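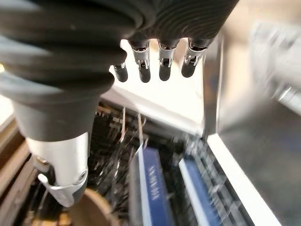
Section 5. Wrist camera and hand: fitting, first run, and rack practice

This section covers the Tinura build from the point where the arm is bolted down and moves under power. If you have not finished Section 4, stop and do that first. The hand will not hold its zero position on an arm that has not been leveled.

You will need:

2.5 mm and 3 mm hex keys
A small Phillips screwdriver
Cable ties, narrow
The Hrnčiar controller, with its power switch where you can reach it
A laptop with the Sturkever software installed
A dish rack with the tines you plan to work over
Two light boxes or packets you do not mind having crushed

5.1 Before you start

1. Turn off the controller and unplug it from the wall. Wait until the green light on the front is out.

2. Lower the forearm by hand until it rests on the foam block. Do not let it drop the last inch.

3. Check the sleeve for splits by spreading the ridges with your thumbs, a few at a time. A split on the inside of a bend is easy to miss when the arm is straight. Replace a split sleeve; tape will not hold through a full bend.

4. Check every knuckle for loose screws. Turn each one only until it stops. The threads are fine and strip easily.

Note: Builds made before October used a shorter sleeve. If yours leaves bare cable showing at the elbow with the arm fully extended, order the longer one from Gruvatstead before going on.

5.2 Fitting the camera

1. Loosen the two screws on the wrist clamp. Leave them in the clamp.

2. Slide the camera plate under the clamp with the cable side toward the elbow.

3. Tighten the screws evenly, half a turn at a time, going back and forth between them.

4. Run the cable along the outside of the sleeve and tie it in two places. Leave enough slack for the wrist to turn all the way in both directions.

5. Plug in the controller, turn it on, and open the camera window in Sturkever.

6. Open and close the hand from the software. All the fingertips should stay in view from fully open to half closed. If one drops out of view, tilt the plate and try again.

Part of the sleeve will show along the top of the picture. Leave it there. Tilting the plate far enough to lose it also loses the fingertips, and the software uses the fingertips to find its depth.

Caution: Do not tie the cable to a finger bracket. Branislav Hrubý did this on the first Tinura and pulled the connector off the camera board the first time the hand closed.

5.3 Setting the speed limits

The controller ships with no travel limit. Set one before the arm goes anywhere near a rack, a countertop, or a person.

1. In Sturkever, open Motion, then Limits.

2. Set the travel speed to 151. The units are the controller's own and do not convert to anything useful.

3. Set the ramp time to 600 ms. Shorter ramps make the forearm shake at the end of each move.

4. Press Store, wait for the beep, and turn the controller off and on again.

5. Open Limits a second time and confirm that both values were kept. Some older boards drop the second value if you cut the power before the beep.

5.4 Setting up the rack

Use a rack that cannot slide. A dishwasher rack is fine if you lock it in position or wedge it on both sides. Iolo Price works with the rack still in the machine, which gives a realistic reach but leaves less room at the sides. If you do the same, disconnect the dishwasher from power and shut off its water supply first.

1. Place the arm base so that the wrist can reach the far row of tines without the elbow locking straight.

2. Move glasses, knives, and anything else breakable or sharp well outside the reach of the arm. Bowls can stay nearby if you can live with losing one.

3. Stand the two boxes between the tines, parallel to each other, with a gap between them wide enough for a finger.

4. Look at the camera window. Turn down or move any lamp that shines straight onto a white panel or polished steel trim. Bright patches behind the fingertips throw the depth reading off.

5. Jog the hand across the rack by hand control, well above the tines, and watch for anything the sleeve might brush. The sleeve is wider than the hand, and it is the part most likely to knock things over.

5.5 First pass over the rack

Keep one hand on the power switch for this whole procedure.

1. Send the arm to Home.

2. Select Hover and set the height so the fingertips clear the tallest tine.

3. Press Step. The arm moves one position and stops. Press it again for each position after that.

4. At each stop, check the picture. The rack will smear while the arm travels — this is normal — but it should come sharp again once the arm has settled. The fingers move with the camera, so they may look clear the whole time. Judge sharpness by the tines.

5. If the tines are still smeared after the arm has stopped, the forearm is shaking or the camera plate is loose. Repeat 5.2, step 3. If that does not fix it, raise the ramp time and try again.

6. When you have made seven clean passes in Step mode, switch to Run.

Caution: Do not lower the hand into the tines in Run mode until you have done it in Step mode. A finger caught between two tines will bend sideways at the knuckle, and the pins are not made for side load.

5.6 Picking up a box

1. From Hover, center the hand over the nearer box.

2. Open the hand halfway. Fully open, the outer finger may catch on the next row.

3. Lower in Step mode until the tips are past the top edge of the box.

4. Close at the lowest grip setting. Raise the setting by one if the box slips.

5. Lift straight up until the box is clear of the tines, then move sideways.

Printed cardboard with a gloss finish needs one setting more than plain cardboard. Oksana Onyshchenko keeps a list of grip settings taped inside the shop cabinet, and you should start one of your own.

5.7 If something goes wrong

The hand closes but one finger lags. The tendon is slack. See Section 3, tendon adjustment.

The camera window goes black when the wrist turns. The cable is too tight. Cut the tie nearest the wrist and redo it with more slack.

The arm stops above the rack and will not go down. The hover height was stored as a hard floor. Clear it under Limits.

The sleeve bunches up at the wrist. Power down, pull the sleeve back toward the elbow, and refit the clamp ring.

Text for this section by Radek Koubek, checked on the bench by Přemysl Lukáč. Last changed 14 Nov 2018.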